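Surley front loader — two months in

Rating: 4 out of 5

Bought this in December after the old top loader quit. Went with the Surley mostly on price, plus the Pralance one my sister-in-law has walks across the room on spin. Delivery to Istarville was extra, 45 bucks, fine.

Good stuff first. Door opens really wide, all the way back out of your way. Big basket fits right under it so you can just scoop stuff in. Towels come out way drier than I'm used to. Quiet too, except the drain pump, which sort of groans at the end. 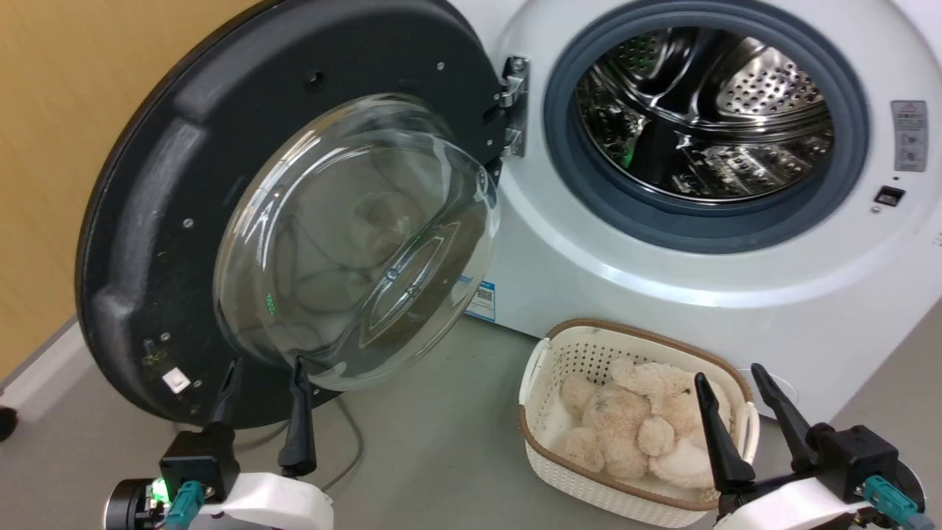
Bulky things were my big worry. Comforter, no problem. Big plush toys ok too — gentle cycle, cold, low spin at 500, then a long sit on the drying rack. Fur stays curly if you skip the softener. Dont use high spin on those, learned that one on a stuffed rabbit.

Not so good: the gasket. Water sits in the bottom fold and you have to wipe it every time or it gets stinky. Lint too. Also the door stays locked 2 minutes after the cycle ends and theres no way to hurry it. The beep at the end is loud and I still havent found how to turn it off, manual is useless.

Would buy agian at the same price. Wouldn't pay full list for it. Get the longer drain hose if your hookup is on the far wall, the one in the box is short.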